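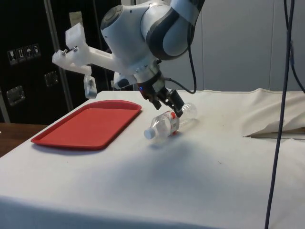 Questions About the School Garden Grant and Summer Workshop

Last updated July 2022

Who can apply for a garden grant?

Any public, charter, or nonprofit private school serving grades K through 8 in the county. Preschools can apply if they share a site with an elementary school. Home-school groups are not eligible for the grant, but parents are welcome at the workshop.

How much money is available per school?

Up to $600 for a new garden and up to $200 for an existing one. You can ask for less. Schools that received a grant last year may apply again, but first-time schools are funded first.

What can we spend it on?

Soil, compost, lumber for raised beds, seeds, seedlings, hand tools, hoses, child-size gloves, and kitchen supplies for tasting lessons. We also pay for soil testing. The grant does not cover staff time, field trip buses, fencing, or anything bought before your award letter is dated.

Do we need a garden already?

No. You do need written permission from the principal and, if your district has one, the facilities office. Please get the facilities signature early. It is the most common reason applications come in late.

When is the deadline?

Applications are due on the last school day of October by 5 p.m. Award letters go out before winter break so that beds can be built before spring planting.

Who reads the applications?

Three readers score each one separately, and the scores are averaged. At least one reader is a classroom teacher from a school that is not applying. Comments are sent back to every school, funded or not.

What is the summer workshop, and do grant schools have to go?

It is a one-day training at the Keane Road extension office for teachers, aides, cafeteria staff, and parents who help with gardens. New grant schools must send at least one person, either this summer or next. Existing grant schools are encouraged to come but it isn't required.

What does the workshop cost?

$120 per person, with lunch and a printed lesson binder. If your school sends three or more people, the third and any after that are free. Grant money can't be used for the fee — ask your district about professional development funds.

Can I get continuing education hours?

Yes, for teachers and child nutrition staff. Sign in at the front desk in the morning and sign out before you leave. We can't issue hours to anyone who missed either one.
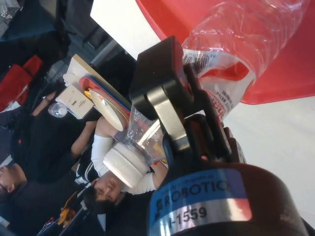 What should I bring?

Closed shoes, a hat, sunscreen, and something to write with. The afternoon session is outdoors and there is very little shade on the east side of the plots. Lunch is vegetarian. Tell us about food allergies on the registration form, not on the day.

Is there parking?

Yes, in the gravel lot off Skikgate Lane. The paved lot in front belongs to the clinic next door and they do tow.

Can students eat what they grow?

In most districts, yes. Produce for classroom tastings needs to be washed in a sink approved for food, and the teacher should have the allergy list on hand. Produce served in the cafeteria follows a separate set of rules, so talk with your nutrition director before you plant. Some will take lettuce and herbs but not root vegetables.

Who takes care of the garden in summer?

That is up to the school, but your application has to say. Family sign-up weeks work well at some sites. Others plant a cover crop in June and leave the beds alone until fall, and we are fine with that.

Can we keep animals in the garden?

Grant money can't be used for animals or their feed. If your district allows chickens or a rabbit, that is between you and the district. The rabbit at the demonstration plot is named Oreo and belongs to the extension office. Please don't feed him.

What reports do you need from us?

A one-page form at the end of the school year, with receipts. Keep the receipts together from the start. Photos are optional, and if children are in them we need signed releases.

Our contact person left the school. What now?

Send us the new person's name, email, and phone number. The grant stays with the school.

Who do I call?

Tien-fu Wan handles both the grants and workshop registration. Leave a message at the extension office and include your school's name. Calls are returned within two working days, except during workshop week, when it may take longer.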